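Chapitre 4
Une visite chez Esora : voir la préhension de près
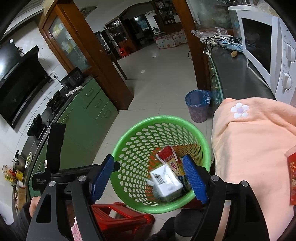

Le 10/12/20, la classe de Gaspard Lacroix s'est rendue à la journée portes ouvertes d'Esora, à Trurneck. Le programme comportait une présentation des ateliers, puis une démonstration de saisie d'objets du quotidien. Nayeli Mosquera, ingénieure, a demandé aux élèves de noter chaque point de contact entre la pince et l'objet.

Saisir un panier garni par son bord paraît simple. Il faut pourtant choisir l'écartement des doigts, régler l'effort de serrage et tenir compte d'une charge mal répartie. Ces trois questions — géométrie, force, équilibre — forment la matière du chapitre.

Nous reprendrons les notes des élèves à la section 4.2, avec un effort de serrage de 27 N et une ouverture de 70 mm. Les calculs demandent de connaître le moment d'une force (chapitre 3).

Mots clés : préhenseur, doigt, liaison pivot, adhérence, moment.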